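Bakard Reports Results of Basket-Picking Study Using Wrist Camera Only

STURKOVBY, May - Bakard, a developer of software for robot arms, today released the results of a study on picking up and placing household items with a single small camera mounted at the wrist. The work was carried out at the company's lab in Sturkovby with its research partner, Perkden.

The method, called Park, learns from recordings of people guiding the arm by hand. It uses no overhead camera and no 3D model of the items. The team collected around 4000 recordings in homes and in the lab, then trained one model on all of them.
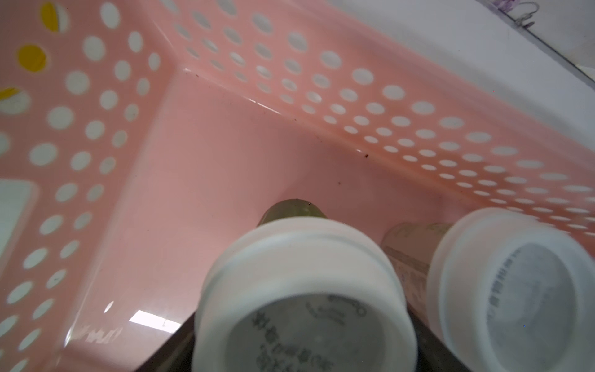 Training took 5 days. The model was then tested on 20 items that did not appear in the recordings, including bottles, cups and jars. Park completed the task with 7 more of those items than Bakard's earlier two-camera system did.

Most of the remaining failures happened near container walls, where the fingers have little room to open. Glossy plastic also caused errors in depth, and the team added more recordings under bright overhead light to reduce them.
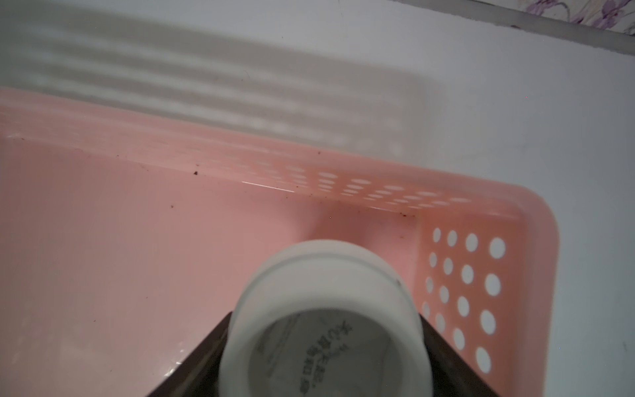 Corner placement is the hardest part of the test. The arm has to judge its distance from two walls at once while the item it holds blocks much of the camera's view. In a pink basket with perforated walls, for instance, a white cup held between the two fingers sits directly over the floor, close to the inner corner. Park handles such cases by using several earlier views from the same motion along with the current one.

Bakard will release the trained model and a subset of the recordings to university labs on request. Perkden is preparing a second study on stacked containers and soft packaging. A technical report is available from Bakard's press office in Sturkovby.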